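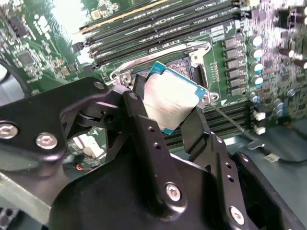
주둔군 비용 분담 협정에서 '현물 지원'은 누가 집행하는 돈인가요?

작성자: 물안개길
2026년 6월 22일

국제관계 수업 과제로 가상 국가 사례집을 읽고 있는데 이해가 안 되는 부분이 있어 올립니다. 사례집은 벤베르그(Venberg)라는 나라에 동맹국 군대가 주둔한다는 설정입니다. 양국이 특별협정을 맺었고, 첫해 분담금 총액이 669(단위는 백만, 통화는 표시 없음)입니다. 항목은 인건비, 군사건설, 군수지원 세 가지로 나뉘어 있습니다. 인건비가 330, 군사건설이 209, 군수지원이 130입니다. 더하면 총액과 맞습니다.

제가 헷갈리는 건 군사건설 쪽입니다. 본문에는 "설계 및 감리비를 제외하고 현물로 지원한다"고 되어 있는데, 표에는 그냥 금액으로만 적혀 있습니다. 현물이면 주둔국이 직접 건물을 지어서 넘긴다는 뜻인지, 아니면 돈을 동맹군에 보내고 동맹군이 업체를 고르는 건지 모르겠습니다.

그리고 다 쓰지 못한 금액은 어떻게 되는지도 궁금합니다. 교수님은 "미집행액과 이월액을 구분하라"고만 하시고 넘어가셨습니다. 검색을 해 봤는데 기사마다 말이 달라서 더 헷갈립니다. 두 페이지짜리 요약문을 내야 하는데 이 부분 때문에 첫 문단에서 막혀 있습니다.

참고로 사례집 저자는 Calum Moffat이고 제가 가진 건 개정판입니다. 초판에는 표가 없다고 들었습니다.

작성자: 느린우체통

현물이면 나라가 지어 주는 거죠. 현금이면 그냥 보내는 거고요. 글자 그대로 보시면 됩니다. 그리고 남은 돈은 당연히 돌려받습니다. 세금인데 안 돌려받을 리가 없잖아요.

댓글 / 물안개길
답변 감사합니다. 그런데 사례집 뒤쪽에는 첫해에 남은 금액이 다음 해에도 그대로 군사건설 항목에 있다고 나옵니다. 돌려받았다는 말은 없습니다.

댓글 / 느린우체통
그럼 그 책이 특이한 경우인가 봅니다. 저는 일반적인 얘기를 한 겁니다.

작성자: 서고지기

위 답변은 일부만 맞습니다. 협정마다 문구가 다르기 때문에 일반론으로 답하기 어려운 주제입니다. 저도 수업에서 같은 사례집을 쓴 적이 있어서 그 기준으로 적습니다.

먼저 현물 지원입니다. 현물이라고 해서 동맹군이 손을 떼는 것은 아닙니다. 보통은 사업 선정, 설계, 계약, 시공, 인수의 단계로 나누어 봅니다. 벤베르그 사례에서는 동맹군 측이 필요한 시설 목록을 내고, 양측 협의체가 순위를 정하고, 벤베르그 국방 당국이 자국 업체와 계약해서 대금을 치릅니다. 완공되면 시설을 동맹군이 쓰도록 넘깁니다. 그러니까 계약 당사자와 대금 지급자는 주둔국이고, 무엇을 지을지는 함께 정하는 구조입니다.
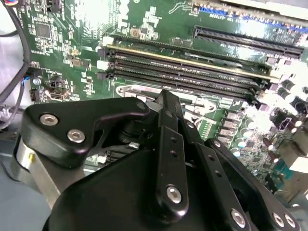

설계 및 감리비만 예외로 현금입니다. 군사시설은 보안 기준이나 내부 규격이 있어서 그 부분은 동맹군이 직접 맡는다는 설명이 사례집 각주에 붙어 있습니다. 표에 금액만 적힌 것은 현물도 예산을 편성할 때는 금액으로 환산해야 하기 때문입니다. 표만 보고 현금이라고 판단하면 안 됩니다. 본문 조항을 같이 보세요.

다음은 남은 돈입니다. 교수님이 구분하라고 하신 이유가 있습니다. 용어가 섞여 쓰이는데 요약문에서는 이렇게 나누시면 무난합니다.

이월액: 해당 연도에 쓰지 못했지만 다음 연도로 넘겨 쓰도록 승인받은 금액.
불용액: 쓰지 않았고 넘기지도 않아서 예산에서 소멸하는 금액.
미집행액: 아직 지출되지 않은 금액을 넓게 부르는 말. 위의 둘이 섞여 있을 수 있음.

기사마다 말이 다른 것은 대개 마지막 말을 각자 다른 범위로 쓰기 때문입니다. 이미 동맹군 계좌로 넘어간 현금이 안 쓰이고 있는 경우까지 미집행액이라고 쓰는 글도 있습니다. 주둔국 예산 기준으로는 이미 지출이 끝난 돈이라서 성격이 다릅니다. 인용할 때는 어느 쪽 장부를 기준으로 한 숫자인지 밝혀 주세요.

사례집의 군사건설 항목은 이월입니다. 부지 협의가 늦어져서 계약을 9월에야 했고, 그해 안에 대금을 다 치르지 못해 넘어간 것으로 나옵니다. 총액이 깎인 것이 아니고 지급 시기가 밀린 것입니다.

하나 더 적자면, 인건비 항목은 동맹군 군인의 월급이 아닙니다. 기지에서 일하는 현지인 근로자의 임금입니다. 제가 본 과제 중에 이걸 틀린 경우가 제일 많았습니다.

댓글 / 물안개길
정말 감사합니다. 인건비를 군인 월급으로 써 놨었는데 고치겠습니다. 혹시 군수지원도 현물인가요?

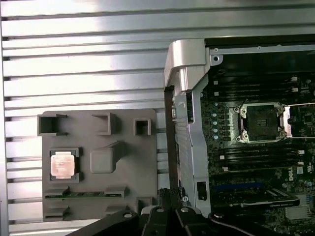
댓글 / 서고지기
네, 사례집에서는 전부 현물입니다. 정비, 수송, 탄약 저장 같은 용역을 벤베르그 업체가 제공하고 대금은 벤베르그 정부가 그 업체에 줍니다. 예로 나오는 업체 이름이 부지드(Bouzid)일 겁니다. 다만 업체의 자격 요건, 그러니까 지분 구조를 어디까지 현지 업체로 볼지가 다음 장의 쟁점이니 요약문에서는 깊이 들어가지 않으셔도 됩니다.

작성자: 강둑산책

서고지기님 답변에 보태면, 연간 증가율도 확인하셔야 합니다. 같은 사례집 뒤쪽에 둘째 해부터 총액을 어떻게 올리는지 나오는데, 물가에 연동하는 방식과 국방예산 증가율에 연동하는 방식이 비교되어 있습니다. 국방예산 쪽에 연동하면 주둔국이 자기 무기를 더 사기로 한 해에 분담금도 같이 올라갑니다. 토론 시간에 이 부분을 물어보시는 경우가 많습니다.

그리고 국회 비준 시점도 봐 두세요. 벤베르그 사례는 협정 공백기가 있어서 그동안 현지인 근로자 임금을 누가 먼저 냈는지가 따로 정리되어 있습니다. 개정판이면 부록에 있습니다. 저는 초판만 있어서 쪽수는 모르겠습니다.

댓글 / 물안개길
부록에서 찾았습니다. 공백기 임금은 벤베르그가 먼저 내고 나중에 분담금 총액에서 빼는 것으로 되어 있네요. 요약문에 한 줄 넣겠습니다.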